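Student project report: parcels for a deployed unit

Our group chose to support one army medical unit during its time overseas. The Mersha student fund gave us 300 pounds for postage, and Brutar lent us shelving in its storeroom. We asked the unit for a list first. They wanted socks, instant coffee, lip balm and paperback books - nothing in glass. 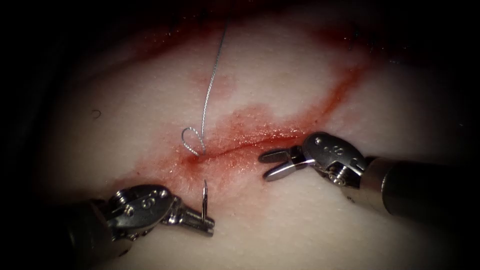
Figure 1. Suture practice pad with a long cut.

Collection

Boxes stood in 13 places on campus from March. By the end we had 3,886 separate items, most of them tea bags and sachets. Tinned food was heavy to post, so we passed it to the Ralletti food bank. Each parcel had a customs form, filled in by hand, and a letter from a local school.

We packed in two evenings and sent 163 parcels. The forms took longer than the packing.

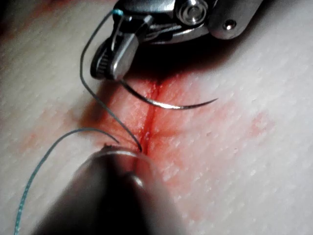 Problems and changes

Two boxes were left out in the rain and the books in them were ruined. Our first labels had the old postal number - these were redone before posting. Next year's group should ask for the number in writing and start the letters a month earlier.

Filed under: Student Projects, Community and Forces

Contact us | Copyright Jadasex Student Projects | Back to top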